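3.2 Domestic test site and manipulation set-up

The build described in Section 2 was assembled at the Nakildale shared workshop and then moved to a spare bedroom for the shelf trials. The room was chosen over the workshop floor for its furniture. Workshop benches are deep, of even height and open on all sides, whereas household shelving confines the forearm and leaves little clearance between the hand and the rear wall. The floor is hard and flat, so no correction for carpet was applied to the stance controller.

The shelving unit was left unmodified. Unused fastener holes in its upper board were not covered, although Naylor had noted in bench tests that small dark marks could be taken by the detector for object edges. Fruit was used for the upper surface in place of the printed cylinders of the earlier work, as its outline varies and its skin gives the fingertips an uneven contact. Grasp targets were selected by the operator through the Gurero interface; approach and finger closure were then executed without further input.
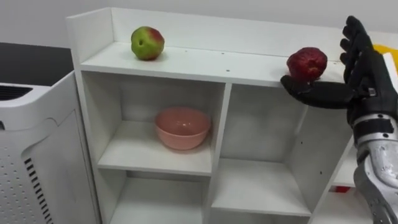 Figure 4. Right hand at the red apple on the upper surface of the shelving unit, with the thumb beneath the fruit. The green apple is at the left end.

Closure follows the two-stage scheme proposed by Blackburn. The thumb is placed first and held at a fixed angle, and the four fingers are then driven until motor current passes a threshold. The threshold was set at 58 per cent of the rated value for all objects. A lower setting was tried in November and abandoned after repeated slips during the lift. No tactile sensing is fitted, and contact is inferred from current alone.
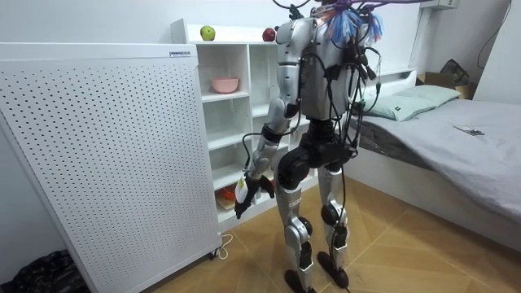 Cable routing remains the least satisfactory part of the build. The original plan by Van der Merwe called for an internal channel through the waist, but the channel could not be made wide enough without weakening the joint housing. The harness was therefore kept outside the shells. It hangs in bundles from the upper torso, over the back and sides, and continues down behind both legs, with one cable reaching the floor behind the right foot. This arrangement allows a connector to be replaced without removing a shell, at the cost of added drag on the hip during turns. The wire that loops out at the wrist is a further concern in the lower compartments, where it may catch on the edge of a board. A shorter wrist lead with a right-angle plug is being prepared by Georgiev. Its effect on reach will be reported with the results for the lower tier.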